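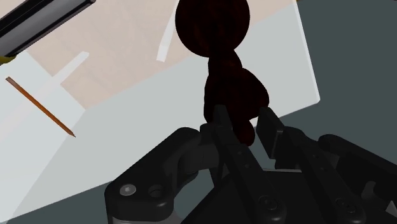 Unit 6. Premature Closure and Lost Grip in Simulated Grasping

Course: Robot Safety and Fault Analysis
Instructor: Gwawr Rees
Laboratory supervisor: Faustino Arriaga

1. Purpose of this unit

Students will examine a fault found during the April run of the Darnari grasping exercise. The exercise is carried out entirely in simulation. The fault is classed as a safety matter all the same, as the same control program is later loaded onto the laboratory arms.

2. Background

The task set was to take hold of an irregular, rounded object by its lower end with a two-finger gripper, lift it clear of a cluttered tabletop, and hold it until told to release. The control program was written in Rondari. The task was attempted 50 times. In 46 attempts the object was held to the end. In the remaining four, the program reported "grasp secure" and the object was then lost during the lift.

3. What the record showed

The first review, by Thịnh Mai, looked only at the status messages and found no error. The second, by Mared Hughes, compared the messages with the rendered views from the gripper camera. In the four failed attempts the fingers were still apart, with open space beside the narrow lower lobe of the object, when the program declared the grasp secure.

Two points should be noted from the views:

The object is not of even width. It has a large ball at one end, a short neck, a bulging middle and a smaller lobe. A grip position worked out for the middle does not suit the lobe.

The object is very dark, and so are the fingers. Where a finger overlaps the object, the outline between them is hard to find. The vision module placed the edge of the object too far out, toward the finger.

4. Cause

The program accepted a grasp when either of 2 conditions was met: contact force above the set limit, or finger position within tolerance of the estimated width. The second condition alone was enough. With the width overestimated, it was met before there was any contact.

This is a design fault and is to be recorded as such. The poor edge estimate is a contributing factor – it would have done no harm had contact force been required.

5. Corrective action

(a) Both conditions must now be met before a lift is allowed.
(b) Force is checked again at the start of the lift. If it falls below the limit, the arm stops and holds its position.
(c) The corrected program must complete 100 attempts in simulation without a false report before it is released to the laboratory.
(d) Status messages alone are no longer accepted as evidence of a grasp. Camera views must be kept with the log.

6. Assigned work

Read Chapter 4 of the course reader by Orest Hrytsenko, sections on interlocks and sensor agreement. Prepare a fault tree with "object lost during lift" as the top event, and mark each branch that the changes in Section 5 would close. Written work is limited to two pages and is submitted through the course site.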